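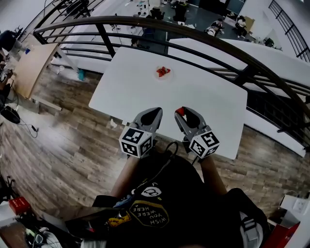

Foto 1. El plato con la fruta roja, en la mesa blanca.

Trabajo de fin de curso: ¿qué pasa con la fruta que sobra?

Bueno, pues al final me quedé con el tema de la fruta desperdiciada, que era mi segunda opción (la primera eran los puentes de Wendov, pero ya la habían cogido). Y me alegro, ¡porque me lo he pasado genial!

La idea era sencilla: apuntar durante 13 días toda la fruta que entraba en mi piso y toda la que acababa en la basura. Somos cinco en casa, así que os podéis imaginar el frutero. Compramos casi siempre en el mercado de Plarska y a veces en el súper Okoth, que cierra más tarde y nos salva los domingos.

Empecé con una libreta y al tercer día la perdí, así que esos datos los reconstruí con los tiques (lo digo en el apartado de errores, pero prefiero avisar ya). En total tiramos unos 9 kilos, una barbaridad. Yo habría dicho que la mitad, de verdad. Lo que peor aguanta en nuestra cocina es la fruta roja, y luego los plátanos, que pasan de verdes a negros mientras estás en clase.

También probé tres formas de guardarla: en el frutero, en la nevera sin lavar y en la nevera lavada y con papel de cocina. La segunda fue la que mejor me funcionó con diferencia, aunque mi nevera enfría fatal por abajo y eso seguro que influyó. Las manzanas, en cambio, igual de bien en todas partes.

Lo que me faltó: repetirlo en otra época. En diciembre comemos casi solo mandarinas y la cosa saldría distinta, digo yo. Y me habría gustado preguntar en los puestos de Plarska qué hacen ellos con lo que no venden, pero fui dos veces y las dos me pilló la hora de recoger.

Las tablas con los pesos están en el anexo, y los tiques escaneados van detrás.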